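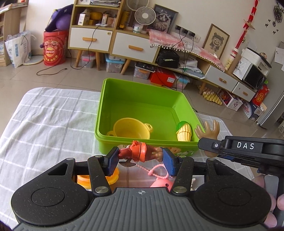
Dretby School opened its doors in Zastmont with 27 students and a single shared classroom. Today it teaches children from kindergarten through grade 7, and its families come from both sides of the river.

The school year begins in January. Classes are kept small, and each student has a home teacher who stays with the group for two years. Reading and arithmetic are taught every morning – the afternoons are given to music, science, crafts and outdoor study at the Urton site. 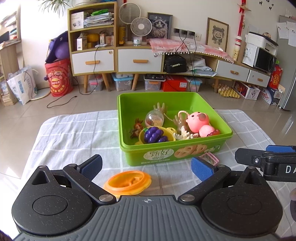 Early Years Department

The department serves the youngest children at Dretby. Its program rests on play, conversation and daily routine. Parents receive a written report twice a year and may request a meeting with the home teacher at any time.

Meals are prepared on site in the Yagi Building, which also houses the library and the after-school program. The after-school program has 40 places – applications are made through the main office.
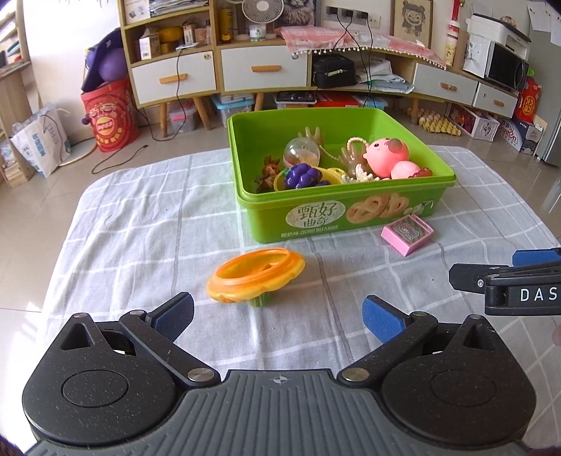 Table with checked cloth, Early Years Department

The school is governed by a board that meets in open session. Page last reviewed 2021-06-13.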